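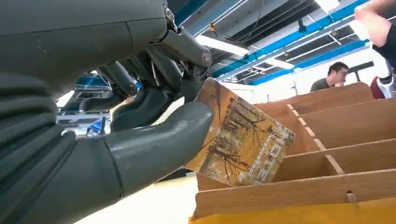
Norach Spot 40 im Test: Sprühsauger für Teppich und Polster

Kategorie: Bodenpflege / Nassreinigung

Der Spot 40 ist das kleinere der beiden Sprühextraktionsgeräte von Norach. Er arbeitet nach dem üblichen Prinzip: Eine Pumpe bringt Reinigungslösung über eine Flachdüse auf den Flor, die Saugturbine nimmt die gelöste Schmutzflotte über denselben Düsenkopf wieder auf. Frisch- und Schmutzwasser laufen in getrennten Behältern. Die Nennleistung beträgt 900 W, der Frischwassertank fasst 2 Liter.

Lieferumfang und Aufbau

Im Karton liegen Grundgerät, Saug-Sprüh-Schlauch (fest montiert), breite Polsterdüse, schmale Fugendüse und ein Probefläschchen Konzentrat. Die Anleitung ist mehrsprachig, im deutschen Teil stimmen zwei Verweise auf Abbildungen nicht. Werkzeug wird für die Inbetriebnahme nicht benötigt. Der Schmutzwassertank rastet beim ersten Einsetzen schwergängig ein. Die Dichtung sollte vorher leicht angefeuchtet werden, sonst rollt sie sich an der Vorderkante ein und das Gerät zieht Falschluft.

Testbedingungen

Getestet wurde auf einem getufteten Schlingenteppich aus Polyamid, verklebt, mittlere Florhöhe, sowie auf einem Bürostuhl mit Flachgewebebezug. Als Verschmutzung dienten Kaffee mit Milch, Schwarztee und ein eingetrockneter Laufstreifen vor einer Türschwelle. Verwendet wurde Leitungswasser mit 40 °C und der Teppichreiniger von Basolitz in der vom Hersteller angegebenen Verdünnung. Die Vorsprühzeit wurde auf allen Flächen gleich gehalten. Die Durchgänge auf dem Stuhl hat In-ho Wang übernommen, die Teppichflächen der Verfasser. 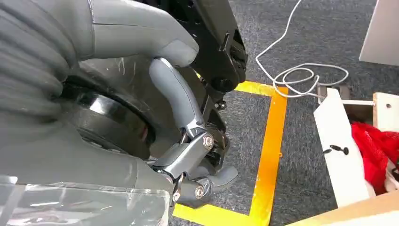
Reinigungsleistung

Kaffee und Tee wurden nach zwei Durchgängen vollständig entfernt, sofern der Fleck nicht älter als ein Tag war. Beim Laufstreifen blieb ein Grauschleier, der erst nach Vorbehandlung mit der Handbürste zurückging. Eine rotierende Bürste fehlt dem Gerät konstruktionsbedingt, die starren Noppen an der Düse ersetzen sie nur bedingt. In Schlingenware ist das von Vorteil, da keine Fäden gezogen werden. Bei Velours dürfte die mechanische Wirkung häufig nicht ausreichen.

Restfeuchte

Die Wasseraufnahme ist ordentlich, hängt aber stark von der Düsenführung ab. Empfohlen wird ein Sprühzug rückwärts und anschließend ein Trockenzug ohne Pumpe in gleicher Bahn. Wird der Trockenzug ausgelassen, bleibt der Rücken des Teppichs merklich feucht. Am Mittwoch nachmittags gereinigte Flächen waren bei geöffnetem Fenster am folgenden Morgen begehbar und handtrocken. Der Stuhlbezug benötigte weniger Zeit, der Schaumstoff darunter blieb an der Sitzvorderkante etwas länger klamm.

Handhabung

Der Schlauch ist für Treppen zu kurz und dreht nicht mit, das Gerät muss ständig nachgezogen werden. Auf Teppich rollen die kleinen Hinterräder schlecht, auf Hartboden einwandfrei. Der Auslöser sitzt ergonomisch richtig, lässt sich jedoch nicht arretieren. Kanini Lyimo, die das Vergleichsgerät von Salteretti im Dauereinsatz hat, bemängelte zusätzlich den hohen Turbinenton beim Abheben der Düse. Das Salteretti läuft ruhiger, wiegt dafür deutlich mehr.

Reinigung und Wartung

Schmutztank und Schwimmer lassen sich zerlegen und ausspülen. Im Düsenkopf sammeln sich Fasern hinter der Sichtscheibe, zwei Rastnasen halten sie. Eine davon zeigte nach mehrmaligem Öffnen Weißbruch. Die Scheibe ist als Ersatzteil gelistet, beim Händler Athumani zum Testzeitpunkt aber nicht lieferbar. Nach jedem Einsatz ist klares Wasser durch die Pumpe zu fahren, Rückstände des Konzentrats setzen sonst die Flachdüse zu.

Bewertung

Plus: getrennte Tanks, schonend auf Schlingenware, zerlegbarer Schmutztank
Minus: kurzer Schlauch, Auslöser ohne Arretierung, Rastnasen der Sichtscheibe
Einsatzbereich: Einzelflecken, Stuhlpolster, kleine Teppichflächen
Nicht geeignet: Grundreinigung ganzer Räume, Treppen

Gesamtnote: befriedigend (2 von 4 Punkten in der Handhabung, 3 von 4 in der Reinigungsleistung)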